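Stolteck Packing and Returns – Staff and Management Meeting
Minutes, 16 Dec 2020

Present: Inmaculada Soler (chair), Femi Lawal, Simin Tehrani, Younes Benjelloun
Minutes taken by: Valeriano Villanueva
Apologies: none received

1. Minutes of the previous meeting
Accepted with one correction. Under item 4, "all shifts" should be read as "the morning shift only".

2. The two-arm table
Femi reported on the work at the table where the mixed small goods are handled. The bags are still the most difficult article. A box has the same shape every time, but a cloth bag with a cord lies differently each time it is put down, and the arms must find the corner again. Simin asked if the goods could be given one by one. Femi answered that this is possible, but then a person has to stand there and give them, and this was the work we wanted to reduce.

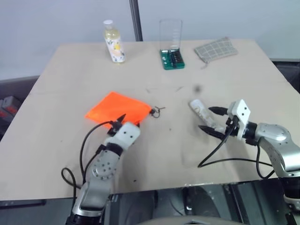

Younes said that the evening people do not know who is allowed to stop the arms. Two persons had given him two different answers. It was agreed that anybody at the table can press stop and does not need to ask before. Femi will write this on one page and put it on the wall in the two languages.

The height of the table was also discussed. It was chosen for the arms, and for Simin it is too low when she sorts by hand next to them. Inmaculada will ask Flasetti for the price of a higher side table.

3. Changes in the duties
Inmaculada presented the plan for the packing group, which has 12 people at present. No contract ends because of the table. Two persons will move from packing to checking, and they will be asked first if they want it. Younes wished to have in the minutes that checking is more tiring for the eyes than packing – one looks at the same surface for hours – and that the break should be longer. Inmaculada did not promise this, but she will bring it to the management.

Simin asked about the pay grade of the checking work. At the moment it is the same grade as packing. She finds this not correct, as the person who checks must also know how to start the arms again and how to fill in the fault sheet. The question stays open. 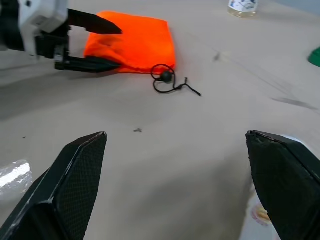 The fault sheet itself was found too long. It has 27 lines and most people fill in only the first ones. Femi will make a shorter version and show it to both shifts before it is printed.

4. Training
The course from Deng takes 9 hours, divided in two parts. The first part is for everybody, the second only for those who will do checking. Younes asked that the evening shift does not have to come in the morning for it, and Inmaculada agreed to look for another time. Hours of training are paid as normal hours.

5. Other matters
The lamps over the packing line make a noise again. Valeriano has written to Skinimetti and waits for the answer.
The key of the small store room is missing. Please look in your coats.

Next meeting: in February, same room. Simin will chair.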